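19 March 2019

Long session on the snack table task at Plillport. The running total for the Collet set is now 3,402 demonstrations, 103 of them added today. The target for the first training run was 3,000, so volume is no longer the problem. Coverage is.

Went through yesterday's rejects before starting. Most fail for one cause: the operator pauses above the target for too long, and the policy learns the pause. Duyên Hứa wants these trimmed in post. I would sooner record them again — trimming leaves a jump in the joint velocities, and the Eltow filter smears it across the neighboring steps. We agreed to trim one batch, leave one alone and compare.

Soft items are still the weak spot. With bottles and boxes the gripper can close to a fixed width and the labels come out consistent. Bread compresses, and each operator squeezes it differently. I set a lower force limit after lunch and logged it as a new config so the two groups don't get mixed. 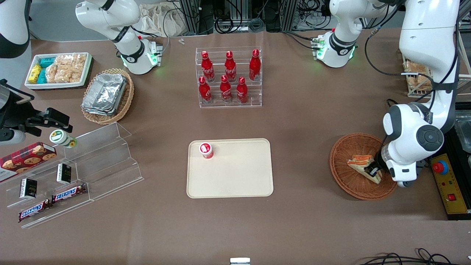 Also changed the language labels. "Put the sandwich in the basket" is ambiguous when there are two baskets on the table, so the prompt now says "round basket" or "oval basket." Older episodes need the same edit. Wrote a script for it, ran it on 3 episodes, found it had also renamed the tray field. Fixed.

Sostex still has not answered about the clock drift between the two arms. Will resync by hand before the first episode tomorrow and move the items on the rack to new start positions.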